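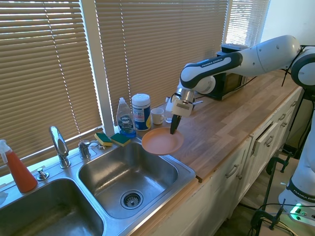
How do I stop my son falling over on the front-foot drive?

He's 8 and mad about cricket, bless him, and he joined the juniors at Fliltdale in January. He hits it beautifully off the back foot, but anything full and his head tips toward the off side and over he goes. His coach says it'll come with time – maybe so, but I'd love something we can do in the yard.
Edith Sotelo
May 2024

Oh, I remember this stage with my own two! Have him step to the ball with no bat at all, hands behind his back, and hold still at the end of the stride until he stops wobbling. Then drop a ball from shoulder height and let him drive it on the second bounce. We did up to 30 of those before supper and they thought it was a game. Do check the bat too – a heavy one drags a little fellow over, and most kids get handed one to "grow into."
Raphaël Carré

bat is too big, always is. get a smaller one
Idahosa

Thank you both! It is his cousin's old bat, and it comes up past his hip, so I'll start there.
Edith Sotelo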